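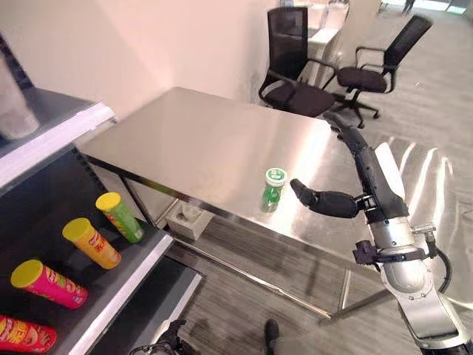
Clidarwood, March

The table is clear at last, or clear enough that I can say so in writing, with only the little green bottle left standing out in the middle of it. I stood and looked at it for far longer than a table deserves. I had forgotten how much light a steel top throws back when it hasn't got anything piled on it. There are long soft streaks of it running down the right half, and if you move your head they move too, and I'm afraid I moved my head quite a lot before I remembered there was a floor to sweep.

I should go back a bit, as I haven't written in here since before the weekend. The whole business began with the secondhand sale at the Castellanos bakery, when they were closing the back kitchen and everything had a paper tag on it. I went in for baking trays. I had 600 in an envelope and every intention of bringing most of it home again, and then I saw the table, and I put my hand flat on it, and that was the end of the envelope. The trays I never did buy. They were all warped anyway, I told myself on the drive home, though I hadn't looked at them.

It has been the best thing in the room ever since, and I have treated it badly. A table in a workroom is just a very wide shelf if you let it be, and I let it be all winter. There were seed catalogs on it, and jam jars with no lids, and lids with no jars, and the Wandero picnic set I keep meaning to give away, and a heap of tea towels that had been clean once. Under all that was the receipt from the sale, stuck down at one corner, which made me laugh out loud.

So on Monday I started at one end and simply kept going. My mother used to say you should never clear a table onto another table, and I did try to follow that, though I confess a fair amount went onto the floor first and had to be picked up again in the afternoon. The catalogs went in the recycling except for one with a good page on beans. The jars I washed and matched up as best I could, and the ones that would not match I have put in a box by the back door, where I expect they'll still be in June. I found the good scissors! I have been cutting string with a bread knife since Christmas.

Then the washing of it, which I had been looking forward to. Warm water and a drop of dish soap, a soft cloth, always along the grain and never across it, and then a dry towel right behind before the spots can settle. I did the top twice and the legs once. The low rail took longest. It runs along down near the floor where I rest my shoe without thinking, and I had to get on my knees for it, and while I was down there I wiped the feet as well and found a button from my blue cardigan.

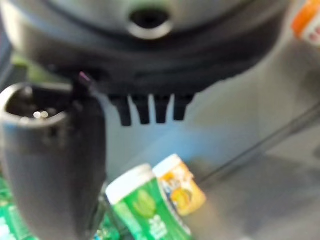 I did wonder about putting the small bottles away with everything else. I went as far as making a place for them on the shelves, up at the top, and then I brought them back out again. I like a bit of green in a room with so much gray and steel in it, and the one with the white cap is such a cheerful thing, bright as a new pea. It reminds me of the row of them my aunt kept on her windowsill, lined up small to tall, that we were never allowed to touch and always did. I suppose everyone has one thing they move around the house for years without deciding where it lives.

The shelves themselves I have only half done. They are good shelves, dark gray with the white along the front edges, and that white shows every fingerprint I've ever made. I wiped the edges first, before the shelves proper, and I know that's the wrong way round, but it was the part I could see from the door and I wanted something to show for the day. The rest can wait until I've decided about the big pans. They are too heavy to go high and too ugly to go low, and the stockpot from Porby doesn't sit flat on anything.

I stopped at 2 for bread and cheese and ate it standing up. I could have sat, but I didn't want to put a plate on the table just yet. It seemed too soon — like walking over a fresh lawn. By supper I had got over that and had a cup of tea on it, with a saucer, and wiped up after myself like a visitor.

Added up the house book tonight while I was in the mood for it, and what with the boiler it comes to 3,417 for the quarter, 1,700 of that in one go, so there will be no more bakery sales for me for a while. I don't mind much. My knees are sore and my hands smell of dish soap, and when I went past the door on my way up I left the light on for a minute and had another look.

Tomorrow I must ring about the gutter, and find a lid for the bean jar. The box by the back door needs to go out before it rains.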